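Organización de espacios pequeños. Apuntes de la sesión 4
Materiales: Mercy Rugemalira. Revisión: Gitau Nzioka

1. El recipiente no ordena

Los manuales de orden suelen empezar por la compra de cajas. Desconfíen. En el taller de Molby había 18 cajas nuevas y los botes seguían sobre la mesa.
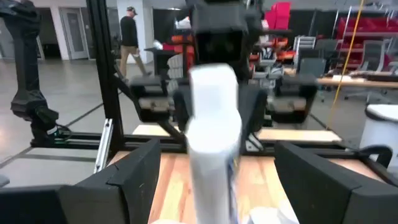
Antes de guardar nada conviene decidir con qué frecuencia se usa. Un bote de uso diario puede quedarse fuera; los demás necesitan un sitio fijo, y «fijo» significa que otra persona lo encuentre sin preguntar.

2. ¿Opaco o translúcido?

Se repite que lo translúcido ahorra etiquetas. Me parece dudoso: a través de un plástico ahumado se distinguen bultos y algún color, poco más. Con la cubeta blanca opaca dependemos de lo que sobresale. Un bote alto, con «CLEAR» en letras negras, se identifica solo; lo que queda por debajo del borde, no. 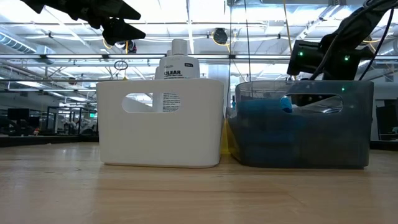
Victor Chege defiende agrupar por tamaño. Queda bien el primer día. Yo agruparía por tarea, aunque las alturas no coincidan, y revisaría el reparto en octubre. El asa calada sirve para tirar de la cubeta; como ventana vale poco.

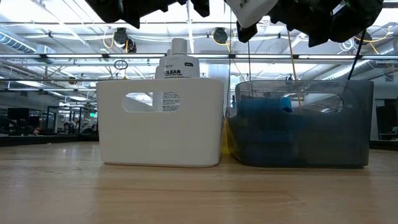 3. Para la próxima sesión

Traigan una cubeta de casa tal como esté, sin arreglarla. Lectura: cuaderno de Prekby, páginas 13 a 18 (el capítulo sobre etiquetas, con reservas).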